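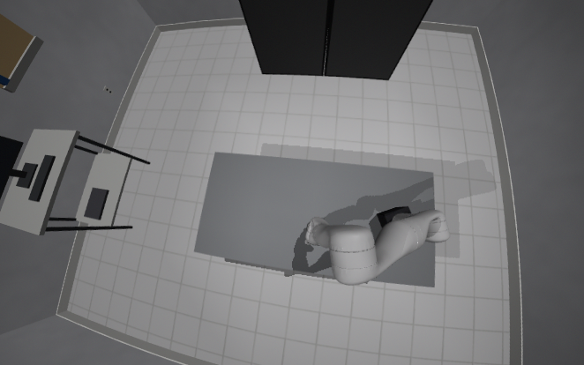

Figure 5.1 A simulated work cell seen from overhead. The arm is folded low across the right half of the table.

Chapter 5
When the Bench Gets an Arm

Brock Hiebert had packed and sorted parts at the Tramano plant in Plisthorpe for years when his supervisor asked him to stop by the planning office and look at a screen. On it was his own corner of the floor, redrawn as a simulation, with a robotic arm where he usually stood. "My first question was where I was supposed to go," he told us. "My second one was why they'd put it so far over to one side."

The second question turned out to be a terrific one, and it gets us right into this chapter. Planners at Tramano were working from a drawing. Hiebert was working from thousands of shifts. He knew which side the carts came in on, where people cut through on the way to break, and how much elbow room a person needs to clear a jam. All of that had to find its way into the plan, and for the next several months much of his job was putting it there.

The plant employs 67 people. Before the project began, 2 of its benches were picked for automation, and the people who worked at them were invited to run the simulation themselves. They moved the furniture, swung the arm out over the tabletop, and argued (a lot!) about reach. You will do the same kind of arguing in the exercises at the end of the chapter.
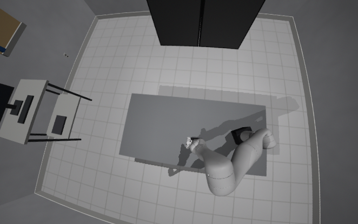 5.1 Tasks, Jobs, and What Lies Between

A job is a bundle of tasks. Automation almost always arrives one task at a time, so the useful question at any workplace is which tasks move to the machine, which stay, and which are brand new. Picking up a part is a task. So is noticing that the part feels wrong, or telling the next shift that the bin is running low. The first of these moved to the arm at Tramano. The others stayed with people, and they took on more weight than before.

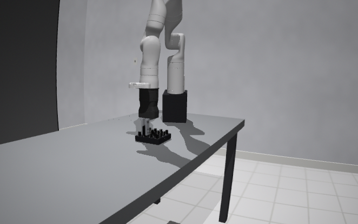

Figure 5.2 The gripper above a tray of upright pegs, with the arm's mounting base behind it on the table.

New tasks are the part of the story that students tend to skip, and they are the part I find most exciting. Somebody has to teach the arm its positions, check its grip, and decide when it should give up and call for help. At Tramano these duties became a posted role, cell lead, with its own training course written by Vekow, the firm that supplied the simulation software.

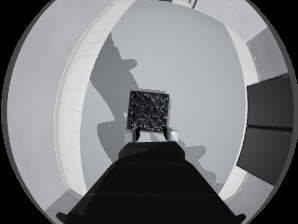

Skill is the subject of the rest of this chapter, and especially the kind people have in their hands without being able to put it into words. Ask a packer how hard to squeeze a part and you will probably get a shrug. A cell lead has to turn that shrug into settings. Think about a square block with rows of raised round studs on its face, held between two fingers and tilted a little, as this one is. Is the tilt acceptable? Should the fingers close higher up? Hiebert's group spent most of May on questions like these - and found that they disagreed with each other about work they had shared for years.

Key terms: task, job, work cell, cell lead, tacit skill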